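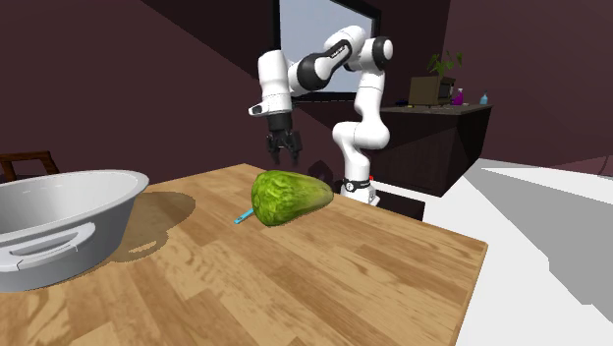

Is the Erero Barna kitchen pack worth paying for if you only do pick-and-place?

posted in Simulation > Asset packs and services

halfduplex

I run evaluations for a small group in Drilisbridge, and we're shopping for a simulated kitchen. Our own has one gray counter and a mug. The mug falls through the counter.

The one everybody points me to is Barna, from Erero. You get the scenes, a single-arm setup with a gripper, randomized layouts and lighting, and a hosted service that runs your policy overnight and mails you a score in the morning. The subscription is $46 a month per seat. The page says 930 objects, which sounds like a lot until you remember that we need a vegetable and something to put it in.

I've been on the 7-day trial and have used up most of it on the lettuce task. The table looks nice. The lettuce looks better than what I had for lunch. My policy does poorly, and I can't tell if that is the pack or my policy, though I have a suspicion and it isn't flattering.

Things I'd like to hear about from people who have paid:

Is the contact behavior on soft-looking stuff any good, or is the lettuce a painted rock?
Do the lighting changes matter, or are they for the brochure?
Is the overnight service reliable?
Is Van Loon any better? Their sales page has a video with a lot of lens flare and no gripper in it, so I've put off asking them.

Budget is small. We're five people and a space heater.

torque_and_regret

Paid since September. Taking your list more or less in order.

The lettuce is a painted rock. A very handsome painted rock, with crinkles, but the collision shape is rigid and a good deal simpler than the leaves. If you close on the leafy end, the fingers stop where the hull is and not where your eyes say it should be. Close on the stem end, where shape and hull agree pretty well. Our success rate on that one task went from embarrassing to merely bad once we changed the approach.

The lighting does matter, and I say that as someone who turned it off for a month out of spite. The hard shadows fall across the tabletop and the wood is busy to begin with, so a policy that learned on a plain surface will go to pieces. Ours got very interested in the shadow of the chair. It reached for it with real tenderness. Leave the lighting on from day one.

Distractors: start with them low. The default puts fruit and other odds and ends out along with your target, and a small yellow item parked right up against the lettuce is a legal layout. That's fair, since kitchens are like that, but it isn't where you want to begin. There's a minimum spacing setting under Layout, and it ships at zero.

Also check the second camera before you blame your policy. The default views sit on different sides of the table. If you trained on one and evaluate on the other, you get the sort of numbers you seem to be getting. I lost a week to this. The manual covers it, in an appendix, in the tone of someone who has been asked before.

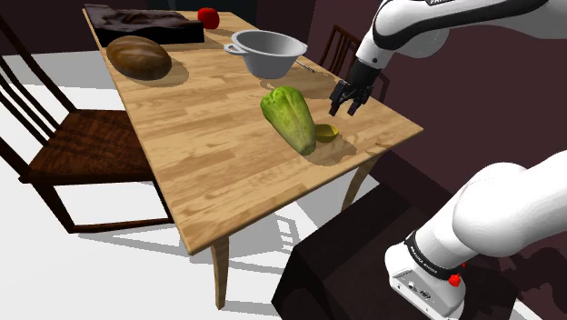 Overnight service

Mostly fine. I've had two jobs come back blank and both were credited without an argument. The queue gets slow toward the end of the month, when I assume everyone remembers they have a report due. The score email gives you a single number and a link. Ignore the number and open the link, where you can step through each episode and watch the gripper hang over the table making up its mind.

Would I pay again? Yes, for one seat. You don't need a seat per person. Share the results and let whoever is nearest the space heater press the button.

gearlash_guy

just build your own, its not that hard. a table is a box. I made a kitchen in a weekend

torque_and_regret

With respect, I have seen a weekend kitchen. I believe the original poster also has one. It has a mug in it.

plainbearing

We used Van Loon before Barna, so I can answer that one. Van Loon's physics is better. Soft items give a bit when you squeeze them, and handles behave like handles. But you get more than 40 settings per object and no defaults worth the name, and the kitchens look like a dentist's waiting room. If your question is about grasping, take Van Loon. If it's about whether your policy can find the thing at all on a cluttered table, take Barna.

Neither told us much about wet lettuce on real hardware. We found out about that separately, with a mop.

One thing about the trial: it runs on calendar days and includes the day you sign up, even if you sign up at 11 at night. Export your episodes before it ends. They stay on the server after that, but you can't open them until you subscribe.

halfduplex

Edited May 11, 2019: switched to the stem end, set the spacing, and found that I had indeed trained on the other camera. Scores are up. Taking one seat. The mug has been retired.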